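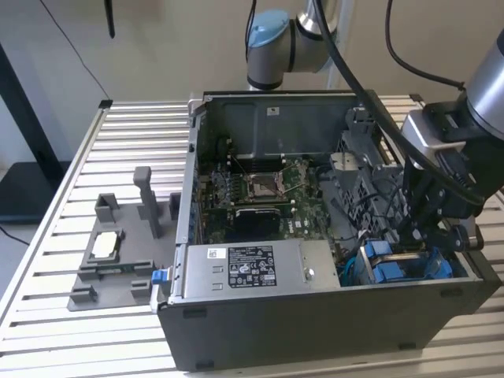 *Tower on the slatted bench, with the parts fixture to the left and both arms in position.*

**Equipment review: Turesis two-arm assembly kit**
Prepared by Nafula Simiyu, Chege Technical Workshop
Issued 18/02/2020

The workshop bought the Turesis kit from Flundum for trials in fitting and removing computer parts. It was supplied with two arms, a gripper with a tool changer, and the Jusix control software. The kit was in use for 1494 cycles before this review was written. It is reviewed mainly in respect of one fault, which affects safe use and which other workshops should know of before they buy.

**The fault**

The gripper does not always keep its grip after a protective stop. When an arm halts under the software's force limit, the fingers should stay closed until an operator clears the stop. On five occasions they opened as soon as the stop was cleared, before any command had been given. On four of these the part fell on to the bench. On the fifth a memory module fell into the open case and came to rest against the board. No one was hurt, though one operator had a hand near the case at the time.

The software log gave the same entry each time: a short loss of signal from the gripper, followed by a restart in its default state, with the fingers open. The manual does not mention this default. It was found only when the workshop wrote to Flundum, who confirmed it and offered a replacement signal lead.
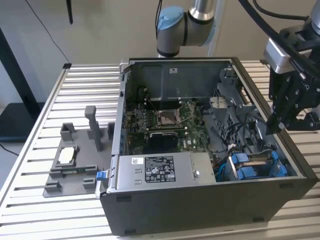
Cable routing is the most likely cause, and the kit gives little help with it. No clips are supplied for the last joint, and the manual has a single drawing of the cable path. On our bench the thick black cables come down to the gripper in a wide curve, and nothing in the kit sets how much slack that curve should have. When the wrist turned to its limit, the signal lead was pulled at the connector. The replacement lead has a longer sleeve and is better made. In 100 further test cycles, with a stop forced in each, the fault did not return. The workshop does not regard this as proof, as the default state itself is unchanged.

**Other findings**

Positioning was good. The arms returned to the processor socket without needing to be taught again, even after the power had been off overnight. The Jusix screens are plain and easy to read, but the message for a lost signal is shown in the same colour as routine notices and is easily missed.

The printed fixture is the best part of the kit. Parts are simple to load and the holders have not worn.

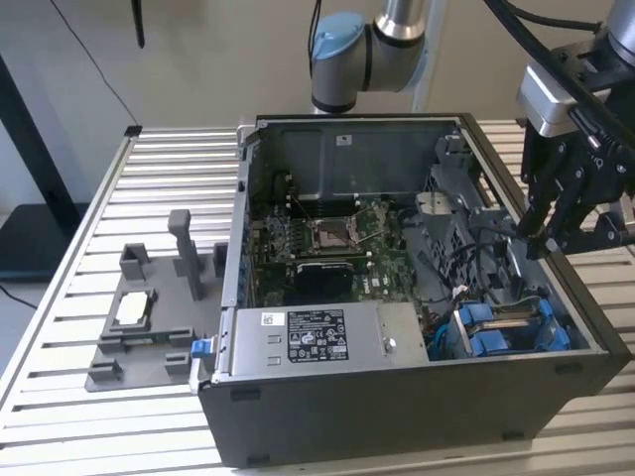

*Fixture with a processor in its tray and a memory module between two slotted supports.*

**Rating and conditions of use**

The kit is rated fair. It remains in use at the workshop under the following conditions:

- Hands are kept clear of the case and fixture until a stop has been cleared and the fingers checked.
- The signal lead is inspected at the start of each session.
- Any opening of the gripper without a command is reported to Nafula Simiyu – the cell is then switched off until she has seen the log.

Flundum has said that a software change, to hold the fingers closed on restart, is planned for August. The rating will be looked at again once that change has been tested.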